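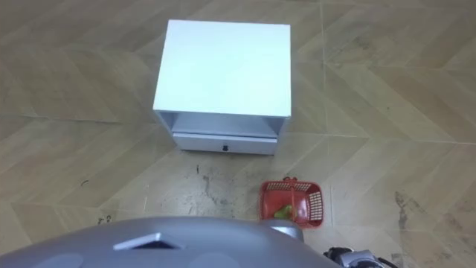
Search this guide
Enter keyword or model
Go

Pramus 432 Wheeled Holdall
Section 4: Fitting the handle, straps and divider

Read this section before you pack the holdall for the first time. The main body is supplied folded flat, with the base board and divider inside the large pocket. You do not need any tools.

Fitting the base board

1. Unzip the main compartment fully and fold the lid back.
2. Push out the two side walls until they stand up on their own.
3. Slide the base board in at the wheel end, smooth side up. The notch in the board goes over the handle tubes.
4. Press the board down at all four corners and close the hook-and-loop tabs over it.

Note: A new board can be stiff. If it will not lie flat, leave it in the open bag overnight and try the tabs again in the morning.

Releasing the pull handle

5. Open the small zip on the top edge and remove the cardboard sleeve from the handle.
6. Press the button in the grip and pull upwards. The handle has two stops. Let go of the button at each stop and wait for the click.
7. To lower it, press the button again and push down evenly with the palm of your hand.

CAUTION: Keep fingers away from the tubes when lowering the handle. Do not lift a full bag by the pull handle. Use the side grab handle or both carry straps.

Attaching the shoulder strap

8. Clip one end of the strap to the ring beside the outer pocket and the other to the ring at the opposite end.
9. Turn the strap so that the pad faces inwards.
10. Adjust the length with the slider. The bag should hang at hip height.

Remove the strap before checking the bag in. It can be stored in the lid pocket.

Setting the divider

The divider (part 283) splits the main compartment into two. It can be fitted in either of two positions, marked by grey loops on the lining. The position nearer the wheels gives a shoe space; the middle one gives two equal halves.

11. Choose a position and thread the divider's corner toggles through the loops.
12. Pull each toggle back to check it is held.

Note: Put heavy items at the wheel end. A bag packed with the weight near the handle may tip over when left standing.

Bags sold under the Harahap name before September have press studs in place of toggles. The steps are otherwise the same.

Missing or damaged parts

Check the contents against the card in the lid pocket. If anything is missing, write to Ridwan Hidayat, Spares Desk, Tuvovari Luggage, Foltville, and quote the number on the sewn label inside the main zip. Replacement dividers and straps are sent by post. Handle assemblies are fitted at the workshop only.

Section 5: Cleaning and storage

4 comments
Share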